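Comparing Two Handheld Grippers on Thin Objects

Posted December 2018 by Nurhan Aksoy

Thin, round objects expose problems that blocks and cups hide. A finger pair that holds a mug handle well can let a chopstick roll, pivot or slide out lengthwise. The procedure below is the one we use at Findunent to compare finger sets before they go on an arm. It assumes two wired handheld grippers, both calibrated and logging to the same clock.

1. Prepare the table

Put down a flat, light-colored board and place the dishes and the test object on it. Keep the layout fixed for the whole session. Route each cable down and away from the hand, with enough slack to reach the far side of the board. A taut cable adds torque at the wrist and will show up in the force log as a false slip.

2. Zero both grippers

Open the jaws fully, wait 5 seconds, and press zero in the Kovitz logger. Repeat if the opening reading drifts by more than 3 counts. Full closure should read 2,464 on the Prevo controller. Any other value means the fingers are not seated.

3. Grasp near one end

Close on the object slowly and stop at first contact. Keep the second gripper open and clear of the first while you do this.
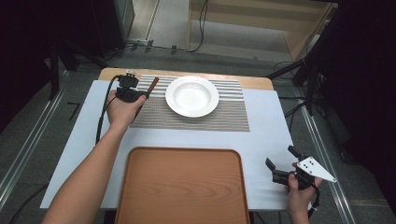
Left gripper closed on the lower end of the chopstick, right gripper open.

An end grasp is the hardest case, as the weight of the free length tries to rotate the object between the fingers. Lift straight up, hold, and lower. Log any rotation you can see as a fail, even if the object stays in the jaws.

4. Swap hands and repeat

Run 100 lifts per finger set, half with each hand. Florencia Riquelme found that operators squeeze harder with the dominant hand, so do not pool the two halves before checking them separately.

5. Read the results

Compare slip rate first, then closing force. If two sets tie on slip, choose the one with the lower force. The Brøndum pads usually need replacing before the next session; check them for flat spots under a lamp.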